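Novby House, Shared Kitchen Group
Minutes of the meeting of Jul 23, 2018
Place: the second floor kitchen, Rowbotham wing
Present: 12 residents, a quorum
Minutes taken by the secretary of the group

1. Opening and last minutes

The meeting was opened at 5 minutes past seven in the evening. The minutes of the June meeting were read. One correction was asked: under the item "Refrigerator", it should say that the lower shelf is for shared food and the door is for private food. In the June text it was written the other way. With this correction the minutes were approved.

2. Money

The balance of the kitchen fund is 3,232 crowns. In this sum the refund for the kettle is already included, but the invoice from Zarkater for the new drain pipe is not yet paid. The invoice has come to the wrong address and we have asked them to send it again. The meeting agreed that it will be paid on the day it arrives, without a new vote.

A question was raised if the fund can also pay for coffee. It was answered that this was decided already last year and the answer was no. Two residents wished it to be written that they do not agree with this. It is hereby written.

3. Cups

This item took the most time of the evening.

The group has ordered 42 cups from Jevora, in the beige color which was chosen in June. The old cups were of many sizes and did not stack, and a large part of them had chips on the rim. The new cups are straight, without a handle, and they have a matte surface with small darker flecks in it. Several members said they like how they look. One member said that the flecks look like dirt and that guests will think the cup was not washed. After this there was a discussion of some length about guests.

It was then discussed how the cups should be stored. Proposal A was to keep them on the open shelf above the sink, with the opening down. Proposal B was to keep them in the closed cabinet next to the window, with the opening up. Those in favor of A said that the cups will be easier to reach, and that dust does not fall inside. Those in favor of B said that a cup which stands on its rim leaves a ring on the shelf, and that the shelf above the sink is always a little wet.

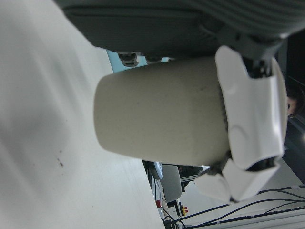 The vote was 5 for proposal A and 7 for proposal B. The cups will be kept in the closed cabinet with the opening up. The cabinet must first be emptied of the baking tins, which go to the low drawer by the oven. If the tins do not fit in the drawer, the matter comes back to the next meeting.

It was also agreed:

Cups are not to be laid on their side on the table, as they can roll. A cup which is not in use should be standing.

Cups may be taken to the rooms but must come back the same evening. The meeting did not want to have a list for this.

The old cups will be placed in a box by the stairs for one week. Everyone can take what they like. What is left after the week goes to the second hand shop.

Washing in the machine is allowed according to the paper which came with the delivery. A member asked if the matte surface will become shiny with time. We do not know. The secretary will write to Jevora and ask.

4. Table and wiping

There was a complaint that the table is often left with crumbs and small brown specks on it, mostly in the mornings. Some think it is coffee, some think it is from the toaster. The meeting did not try to find who is responsible. It was decided that each person wipes the part of the table they have used, right after eating, also when they did not make it dirty themselves.

The cloth for the table and the cloth for the floor have been mixed up more than once. From now on the table cloth hangs on the hook by the faucet and the floor cloth lies in the bucket. Nothing else shall be hung on the hook by the faucet, also not oven gloves.

5. Chairs

The chairs are to be pushed in under the table after meals, so that it is possible to pass to the balcony door. It was asked for felt pads under the legs because of the noise for the floor below. The pads were approved and will be paid from the fund. The secretary buys them.

6. Drain in the sink

The new pipe from Zarkater works well, but there is still a smell on warm days. It was suggested to pour boiling water in it every evening. Another suggestion was baking soda. The meeting agreed to try the boiling water first and to speak about it again next time.

7. Other matters

The bread knife is missing. Whoever has borrowed it is asked to put it back in the drawer.

The light over the stove blinks. It has been reported to the house office.

A wish was made that the meetings should begin later, at half past seven. It was put to the agenda for the next meeting.

The meeting was closed at 12 minutes to nine.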